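Gruddale Parents' Help > Toys and play > Building blocks

Do plain coloured cubes teach a toddler anything?
Posted 26 June 2020 by Petro Hnatiuk
Print this page | E-mail this page

My sister-in-law swears by plain cubes, one colour each, and says our son should be stacking them by now. He's 16 months. I've looked at the Fandis set and the box promises "early engineering skills", which I find hard to swallow. He puts one on another, it falls off, he walks away. Is there any point buying more, or is it all sales talk?

Ka-ming Tam
Mostly sales talk, I'd say. I've had three children through the same bag of cubes and none of them shows any sign of engineering. What they did get was practice at letting go of a thing without knocking it, and that's fiddly when your hands are small. Two blocks is fine at his age. Don't correct him if they're crooked.
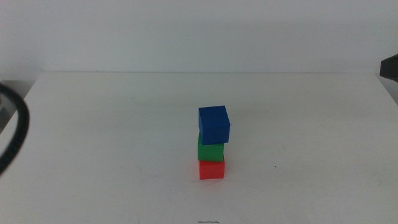

A tower doesn't need to be straight to stay up. Each block only has to have enough under it, and children find that out by getting it wrong. I do doubt the claim that colours get learnt this way. Mine called everything blue until well past two, whatever I said. Use a hard, flat table, as carpet makes it far harder than it need be. And I wouldn't pay for a big set. We had 9 cubes and rarely used more than 5.

Stelmakh
We got the Trastuvent ones in January and they're good, he loves them. Bit pricey. Mine throws them mainly.

Petro Hnatiuk
Thanks both. Still not convinced about the box, but I'll try him at the kitchen table before I spend any money.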